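Robotics Practicum, Project Diary
Hestlow Technical Institute, Group Four
Entry for December, Week Three

Morning Session

The group met at 8:30 and reviewed the remarks received on the midterm report. The instructor asked that all trial records be kept under one numbering system, and the earlier files from the Fendlow exercise were renumbered before work began. The project total at the start of the day stood at 3,586 recorded trials, of which 605 belong to the cup task.

The cup task was then taken up again. It is performed with two hand-held grippers, one in each hand, and requires white cups to be placed in a two-slot holder on the table. Munther Srour served as lead operator. He was reminded to keep both grippers within the table area and to begin each trial only when the recorder had called the number.
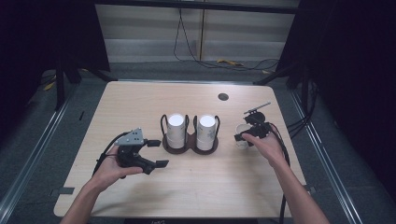 Afternoon Session

Work resumed at 1:15. A further 93 trials were entered, bringing the cup task to 698. The group discussed whether a trial should be marked complete when the cup is released or when the gripper has been withdrawn. The second rule was adopted — it agrees with the wording in the MacLeish handbook — and will apply from trial 606 onward. Earlier entries are to be left as they stand.

The right wrist of the operator grew tired toward the end of the hour, and a change of operator every 20 minutes was agreed upon. The log sheet now has a column for the operator's initials.

Matters Outstanding

The Tevbridge review requires 220 trials marked under the new rule. With today's 93 counted, 127 remain. The written procedure must be revised before the next session, and the draft will be sent to the instructor by 5:00 tomorrow.

The session closed at 3:40. Log sheets were signed and placed in the group binder.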